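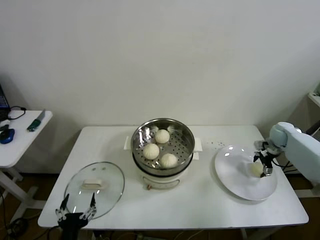 Words by Behrouz Yazdani

Mrs Ghasemi does not like the word chore. "People say chore when they mean a job they think is easy," she says. "Then you try to get a machine to do it and you find out how much your hands were doing."

Her firm, called simply Ghasemi, has a unit on the Hoslow estate, between a tyre fitter and a place that prints banners. She started it after 10 years of repairing packing machines, and most of the money still comes from that. The rest of the time goes on kitchen and counter work: lifting food out of a steamer, putting it on a plate, wiping down, stacking. I went to ask her whether robots can do any of it well enough to be worth having.

She started with buns. A steamed bun is soft, it is round, it has no handle and no two come out the same. Squeeze it hard and you leave a dent that the customer will see. Squeeze it too lightly and it rolls out on the way over to the plate. The machine has to reach down over a metal rim without knocking it, get a finger on either side, and come back up.

"A person does that while talking to somebody else," she says. "They don't even look properly. The arm has to look every time."

Since July they have logged 2,628 tries at the same job, one bun from basket to plate. I asked how many had gone well and she gave me the figure for the last batch, which was 70 per cent. By "well" she means the bun reached the plate unmarked and nobody had to step in. She was not embarrassed by the number. The first batch was so poor that they stopped writing it down halfway through, and she now regrets that.

Most of the failures are dull ones. The bun sticks to the metal. The arm picks the right spot but comes in at a bad angle and nudges the one next to it. Sometimes it gets hold of the bun perfectly well and then puts it down too early, a little above the plate, and it lands on its side.

Shiny metal is another trouble. The inside of a steamer basket is full of reflections, and for weeks the software took bright patches on the wall of the basket for the edge of a bun. They tried duller baskets, which helped, and then went back to the shiny ones. "Every kitchen I have been in has the shiny ones," she says. "I am not going to sell somebody a robot and a list of pans they must throw away."
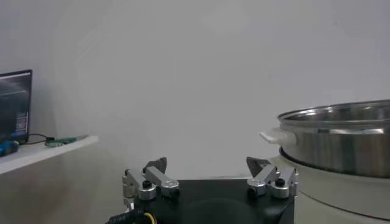 So can a robot do a kitchen job today without a person standing by?

"For one job, set up the same way each morning, I would leave it alone for a few minutes. I would not leave the building. It can't tell when something has gone wrong in a way it hasn't met before, and in a kitchen that happens all day."

She thinks the few minutes matter more than they sound. Drodora, a small group of noodle counters that has been talking to her for a year, does not want a robot cook. They want someone at the counter to be able to turn round and take an order while the plate behind them gets filled. If the machine drops one bun in ten, the person turns back and picks it up, and they are still ahead. At the present rate they would not be.

Speed comes up next. I timed nothing, but I have stood at enough steamers to know that the arms are slow. Mrs Ghasemi agrees. They can be run faster and the results get worse, mostly at the lift. Drodora have told her they can live with slow as long as it is steady, and she has written that into the plan they are working from.

Then there is the money. She would like to rent the set-up out at £400 a month, including visits. I said that sounded low. She said it was low, and that she could only offer it if the visits became rare, and at the moment they would be anything but rare. The fingers need checking and the cables work loose. Flour and starch get into everything.

Cleaning is the part she worries about most. A gripper has joints and screws, and food gets into joints and screws. For the trials nobody eats the buns, so it does not matter much. For a real counter, anything that touches food has to come off and be washed properly, by whoever is on shift, at the end of a long day. Her current answer is a slip-on cover for each finger. It has split twice.
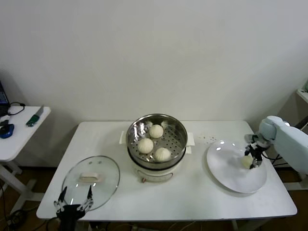 The homes question she answers more shortly. People ring her up and ask for something that will cook and clear away for a parent who can't stand for long, and she tells them to wait. A café counter can be kept the same from one day to the next. A kitchen at home has the post on the worktop and a saucepan left where the plate ought to go. The arms need a good deal of room too, and a table that does not shift when it is leaned on.

She did put a smaller version in her sister's flat for a fortnight, a single arm they called Pomby after the cat. It was meant to load a drying rack. It managed cups and small plates. It could not cope with cutlery at all, and her sister asked for the worktop back before the fortnight was up.

"She was polite about it," Mrs Ghasemi says. "She said it was very interesting. She had washed everything up herself by the time it had done the cups."

I asked what she would pick if she could have just one household job done properly. She said folding towels, and then changed her mind and said lids. Any lid, on anything. Taking a lid off a pan means finding the handle, lifting without tipping, and then finding somewhere to set it down that isn't already in use. She says a machine that could manage the lids in a strange kitchen could probably manage most of the rest.
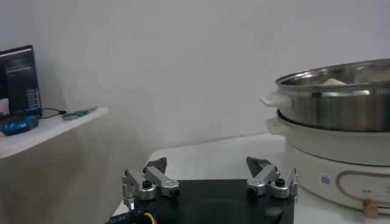
Lids have had their own log for a while now, kept apart from the buns. She would not give me a figure for those. The weight varies, the handles come in every shape, and a glass lid is hard for a camera to judge when there is a pale surface under it. Two of her staff think the problem will go away with more practice runs. The third thinks they need different fingers. Mrs Ghasemi is paying for both and will decide when she sees which one does better.

The next step with Drodora is a trial at one of their counters, in the quiet part of the afternoon, with someone from Ghasemi standing next to it the whole time. Both sides have agreed that the food from it will not be sold. If the dented buns come down far enough they will try it again over a lunch.

I asked whether the counter staff minded. She said she had gone in and asked them herself, and they mainly wanted to know who would have to clean it.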